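Filed under: Bathroom > Sinks, Vanities & Counters

Ceramic vanity tops and "wipe once a week" – does anyone believe this?

mvermeulen
We redid the small bathroom in June and went with a Hutelden vanity, the kind where the basin and the counter are one piece of ceramic. The leaflet says a weekly wipe with a damp cloth keeps it looking new. The salesman said the same and then tried to sell me a bottle of Grakel polish to go with it, which made me wonder how much he believed the leaflet.

Our water is hard. After two days there's a gray bloom under the faucet, and a week's worth doesn't come off with a damp cloth, at least not with my arm behind it. Am I missing something or is this just what they print?

prosser_e
It's what they print. We have hard water too and a Gadholm basin, different shape, same promise. I've never had a week go by where a plain cloth was enough. Dish soap does most of it. For the crust where the faucet meets the ceramic I lay a rag soaked in white vinegar on it, leave it six minutes, rinse well. Keep the vinegar off the chrome if you can. I know people say it's fine. I've seen a finish go cloudy and I wouldn't bet on it.

benedikt.w
I'll disagree with the vinegar. If you dry the thing after you use it you never need vinegar. Keep a towel on a hook, one swipe around the rim and the flat parts, done. My basin came out of the same kind of catalog as Milan's and it still looks new.

prosser_e
You live alone, Benedikt. Try getting two teenagers to dry a sink.

mvermeulen
Right, I can barely get them to spit in the bowl. And the flat parts are my real complaint. I liked those raised ledges either side of the faucet in the showroom, thought they'd be handy for a soap dish. They're shallow, they're glossy, and every drop that lands there shows. So now I keep them clear and the soap lives on the windowsill.

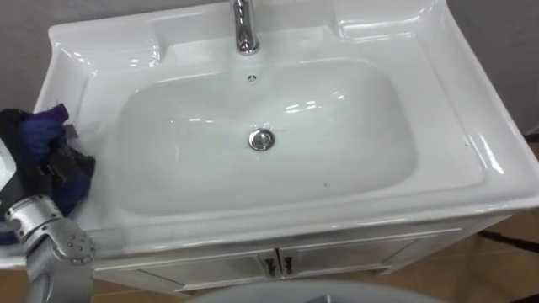
Jana Janssen wants to know what people do about the overflow, as all the talk so far has been about the shiny bits. Hers smelled for months and she'd blamed the drain the whole time. She took the stopper out, cleaned it, put it back, and the smell was still there the next morning.

vichien_c
Jana, it's nearly always the overflow. It's a channel you can't see into and soap scum sits in there. Small bottle brush as far as it'll go, then hot water poured in slowly with a funnel. I did ours and what came out I won't describe.

I don't buy the baking soda and vinegar volcano, by the way. It fizzes, you feel like you've done something, and you're left with salty water.

benedikt.w
Agreed on the volcano. I'd skip the funnel though. A squeeze bottle is easier to aim.

mvermeulen
Tried the brush. Something black came out, so I guess that's one to Vichien. Still not convinced about the polish. Has anybody used Grakel on a basin for longer than a month?

prosser_e
I had a bottle. It made the water bead for up to 6 days and then it was back to how it was before, and you have to get all the old stuff off first or it goes streaky. I went back to dish soap. The Marín one smells nicer and does the same, meaning very little.

vichien_c
Whatever you put on the top, do the front of the cabinet too. Water runs over the lip and sits in the molding around the door panels. That's where ours started to swell – the ceramic was fine and will outlast me. I'd have been better off wiping the doors and ignoring the basin.

mvermeulen
Well, that's cheerful. I just ran a finger along the groove on the left door and it came up gray. The leaflet has a paragraph on "enjoying your furniture" and not one word on the doors.

benedikt.w
Dry cloth on the hook, Milan.

prosser_e
He's going to keep saying it.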